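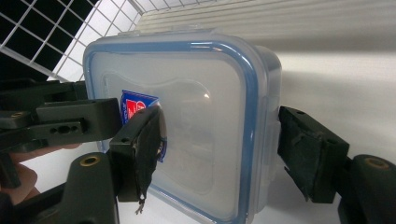

Section 3. Recording the container task

The sales sheet for the Pindon kit says a few good examples will teach it anything. Plan on 200 for one container, and expect to throw some away.

1. Check the finger pads. The kit will record with a torn pad and give you no warning. Whether the model copes is another matter.

2. Set the container on the white table, lid on. Change its angle between takes. If every take starts the same way, you are teaching one angle.

3. Start recording, then squeeze the handle slowly until both pads touch the sides.

CAUTION: Do not squeeze harder to save a bad grip. End the take and mark it as failed. 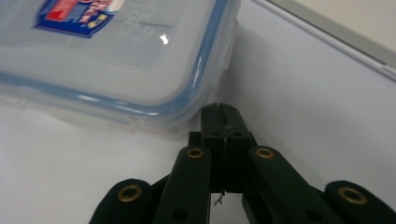 Inese Pētersons wrote to us that slow takes taught her model to be slow and nothing else, and that she got further by working at her normal pace. We can't rule that out. Try 13 takes each way before you commit to the whole set.

4. Lift, move and set down in one motion. Keep your free hand out of the way.

5. Stop recording only after the fingers are open and clear of the lid.

NOTE: The progress bar in Flitent counts takes – it does not judge them. A full bar means you have a full bar.
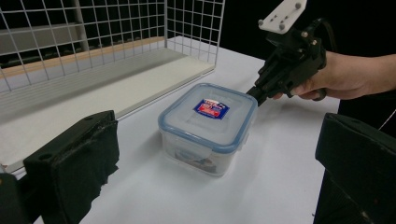

Can two people record for the same set?
Put both on it if you can, but have them agree first on where a take begins and ends.

6. Play back every take at least once before you upload. The automatic filter misses early stops, whatever the release notes claim.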